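Gevport Arrangement

The Gevport Arrangement is an agreement on the passage of relief goods between the neighboring states of Tunolley and Fliltitz. It lets emergency cargo landed at the port of Gevport, in Tunolley, travel by road up the Birkett valley and into Fliltitz without being taxed, quarantined or thanked for in public by the wrong ministry. It has 68 articles, most of which concern stamps.

The Arrangement is officially neither a treaty nor a contract. Tunolley's constitution requires treaties to be put to a popular vote, and Fliltitz did not recognize Tunolley's constitution at the time of signing. The word "arrangement" was proposed by the interpreters, who are credited with several of the text's more useful passages.

Background

Fliltitz has no coast. Relations between the two countries had been cool since a disagreement over the Birkett river, which both governments claimed when it was low and both disowned when it flooded. Embassies were kept open on each side with reduced staff, and the two foreign ministries communicated mainly by returning each other's letters.

When the Birkett flooded in August, several towns on the Fliltitz side were left without clean water. Tunolley offered help the next morning. Fliltitz declined it that afternoon, on the ground that the offer had been addressed to "the upper valley," a term it regarded as a territorial claim. A second offer, addressed to "whom it may concern," was accepted.
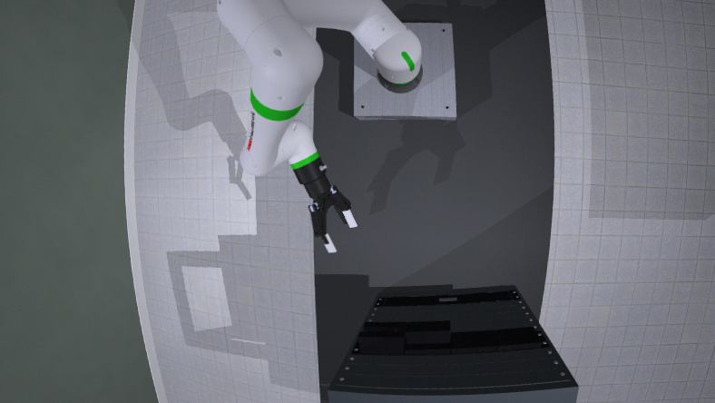 White robotic arm above a square, light gray mounting plate (computer rendering).

The blanket affair

The first consignment consisted of 553 tons of blankets, water tablets, tents and canned fish. It reached the border bridge quickly and then stopped. Fliltitz customs officers classed the blankets as imported textiles, which needed a certificate of fiber content. Tunolley's officers could not issue one, as their own law treated the goods as having left the country when the trucks were loaded.

For 15 days the trucks stood on the bridge. Drivers were fed by residents of both banks, including some who were themselves waiting for canned fish. The Fliltitz press accused Tunolley of staging a traffic jam for foreign cameras. The Tunolley press accused Fliltitz of ingratitude, and printed a recipe for the fish.

The deadlock ended when a junior customs clerk stamped the entire load as "personal effects of the river." The stamp had no basis in the law of either country. Both governments protested it and neither reversed it, and the trucks were across by evening. The blankets were reported to be of good quality, though by then the nights had turned warm again.

Negotiation

Talks on a permanent procedure opened at Gevport the following spring. The delegations first had to agree on a room. Fliltitz would not meet in a government building, which might imply that it was a guest, and Tunolley would not meet in a hotel, which might imply that it was paying. The sessions were held in the canteen of the harbor pilots, who continued to use it at lunchtime.

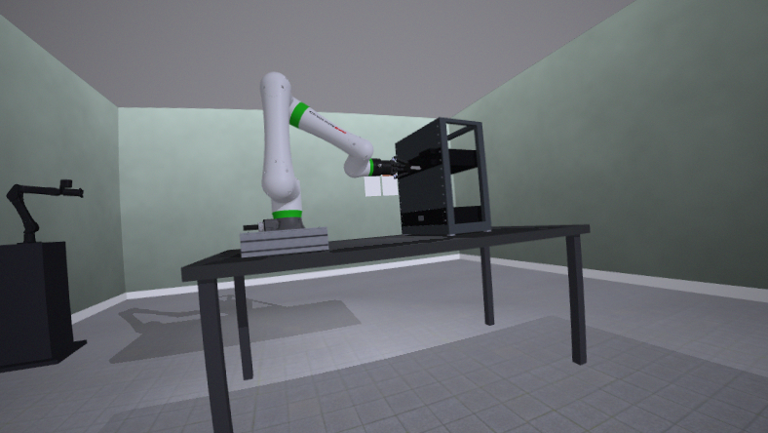
This page was last edited on 15th March. Spelling of place names follows the Gevport text.

The main points of dispute were the following.

Labels. Tunolley wanted its flag on every crate. Fliltitz wanted plain crates. The compromise allows a flag on the underside, and has been blamed for a large number of crates arriving upside down.

Escort. Fliltitz insisted on its own drivers beyond the bridge. Tunolley accepted this but not the loan of its trucks, so that early convoys had to be unloaded and reloaded halfway across. The practice was dropped after the bridge authority sent both sides a bill.

Gratitude. The longest sessions were spent on whether the receiving state must say thank you. Tunolley described this as ordinary good manners, and Fliltitz as a political condition on aid. Article 41 provides that receipt of goods "shall be noted with appropriate warmth." A technical annex on the meaning of warmth was drafted and is still classified.

The text was signed in two copies, each side signing the other's first. A ceremonial lunch followed, at which fish was served.

Provisions

Under the Arrangement, either government may declare an emergency by sending a one-page notice. The other has 3 hours to answer, and silence counts as consent. This was considered a major concession by Tunolley, whose foreign ministry had until then closed for lunch.

Once a notice is in force, relief goods move under a single document known as the gray sheet. It lists the weight of the load, its general nature and the name of the sender, and may not be longer than its own envelope. Inspectors can open crates only in the presence of an officer from the other side. If the officer does not arrive, the crate is presumed to contain what it says. 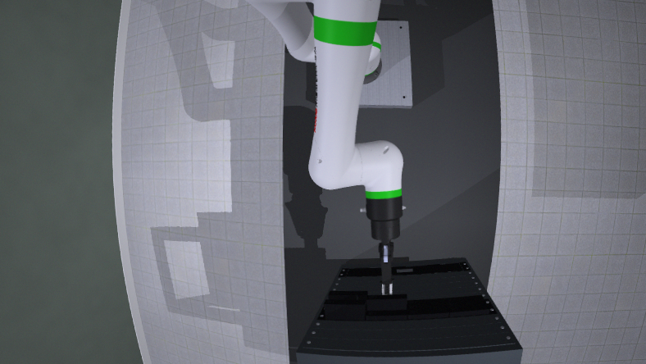
Reading time for the full article: 3 minutes

The Arrangement also set up a Joint Relief Office, with a desk at each end of the border bridge. The desks are connected by a telephone line that neither country's network will admit to owning. Staff rotate between the two ends every year, a rule meant to build trust. Its clearest result has been a long correspondence about the chairs.

Money is handled in an unusual way. Each state pays for the part of the journey that takes place on the other's soil, so that neither can be accused of subsidizing itself. Auditors on both sides have called the system impossible to follow, and also the only part of the text that has never caused an argument.

Use

The Arrangement was first invoked after a dry summer left the upper valley short of animal feed. The notice was sent correctly, but to the Ministry of Fisheries. Consent by silence took effect, and the feed crossed before the foreign ministry learned that it had agreed.

It has since been used for medical supplies during a fever outbreak, for generators after an ice storm and, in one contested case, for a brass band. The band had been listed as "morale equipment." Fliltitz admitted the instruments at once and the players after an appeal.

Traffic has mostly run from the coast inland, but on one occasion it went the other way. A warehouse fire at Gevport destroyed the port's emergency stores, and Fliltitz sent replacements within the day. Many of the blankets were recognized by dock workers as the original ones. Tunolley noted their receipt with appropriate warmth.
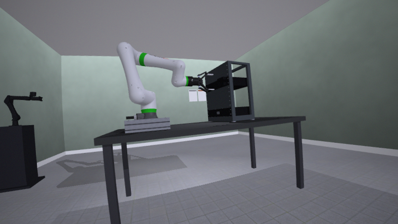
Word count, remaining sections: under 553

Criticism

Relief workers have generally praised the Arrangement for its speed and complained about everything else in it. A common objection is that it applies only to goods. People traveling with a shipment, such as nurses or water engineers, still need visas, and a number of them have crossed listed as packing material. Both governments have promised to look into the matter, in letters that were returned.

Legal scholars are divided on whether the Arrangement binds anyone. One school holds that long practice has turned it into law. Another points out that the two signed copies differ in a comma, which on a strict reading exempts Tunolley from delivering tents. Tunolley has delivered tents throughout and says it reserves its position.

There have also been complaints from towns on the Tunolley side of the valley, which flood as often as their neighbors but cannot receive aid under a procedure that requires a border. One council tried to solve the problem by asking to be treated as foreign for the duration of bad weather. The request was refused by its own capital and welcomed, unhelpfully, by Fliltitz.

Proposed revision

A shorter text has been under discussion for some time. The draft would replace the gray sheet with an electronic form and extend the rules to medical staff. Talks stalled over the language of the form, then over its color. Fliltitz has asked that the next session be held inland, and Tunolley has replied that it sees no objection in principle and will need directions.

See also

Birkett Bridge
Birkett river question
Port of Gevport
Foreign relations of Fliltitz
Customs stamps of Tunolley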